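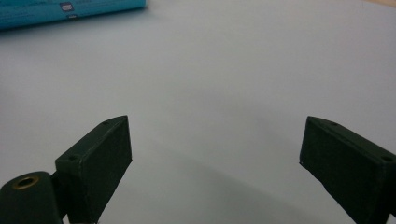
Robotics | Long Reads | Shop Floor

Search this site Enter keywords Go

The Jaws Want Attention Again

9 October 2021

Jean Sutherland has a drawer full of fingers. They go in pairs, each pair in a sandwich bag, and on every bag she has written a date and a complaint. "Loose at base." "Left one creeps." One from April just says "no."

The fingers belong to the hand-held grippers at Clodcombe, a small workshop that records people picking things up so that a robot may someday do the same. A person squeezes the handle, the jaws close on a cup or a carton, and a camera on the tool watches the whole business. The company that pays for the recordings, Sterkska, likes to say the tool is "maintenance-light." I had read that phrase three times before I visited, and I wanted to see how light.

Sutherland's bench day starts with the screws. The fingers are plain dark green blocks, and the small round holes along their top edges are where she begins, with a short hex key and a headlamp she wears even at noon. Then she checks the threaded inserts, the little brass rings set into the green parts so that a screw has metal to bite on. When an insert turns along with its screw, the part is finished.

"You can glue it," she told me. "People glue it. Then I get it back."

She keeps a log, on paper, of every tool that crosses the bench. It stood at 315 entries when I looked, and 97 of them were for the same thing: the jaws no longer met square. An operator rarely notices. The tool still opens and shuts, the carton still goes up and comes down, and the session gets filed as good. Weeks later, somebody tries to work out from the recording how wide the jaws were open, and the answer is off by a hair or by a lot.

Sterkska's answer is calibration. Before a session, the operator holds the tool over a clear, pale surface, opens the jaws all the way, closes them, and opens them again. The software takes those two positions as its ends and works out everything in between. It is a sensible routine. It also assumes the fingers will spend the next hour where they were for those few seconds, and Sutherland's log is a long argument against that.

I put this to Humaira Marwat, who runs the recording side and had been patient with me all morning. She didn't wave it off. Her view is that a worn tool gives worn data and a robot will have to cope with wear anyway, so a bit of slop may do no harm. May. When I asked whether anyone had tested the idea, she said a comparison was planned – same task, fresh fingers against old ones – and that it had been planned for a while.

What they do have is a swap schedule. Fingers come off after 451 sessions, whatever their condition. I asked where that number came from. Marwat thought it was from Sutherland. Sutherland thought it was from a slide. At Grullthorpe, a rival shop where I spent an afternoon last spring, they change parts when an operator grumbles, and their results looked neither better nor worse to me, though I'd want someone more qualified to say so.

The swap takes six minutes if nothing is stripped. Sutherland backs out the screws, lays the old pair side by side on a sheet of white paper, seats the new pair, and runs the screws in by hand before she touches the key. She goes a quarter turn on one finger, a quarter turn on the other, and back. Then she shuts the jaws and holds them up to the window to look for daylight between them. Too much at the tips, and she starts over.

There is a gadget that would do the daylight check for her. Nutsugah makes it, and one has been sitting on the shelf behind her since it was delivered. She used it for a week. It passed a pair she had already bagged.

I asked which pair. She went to the drawer and found it, April, the one marked "no."

Contact the editors | Subscriptions | Copyright 2021, all rights reserved | Back to top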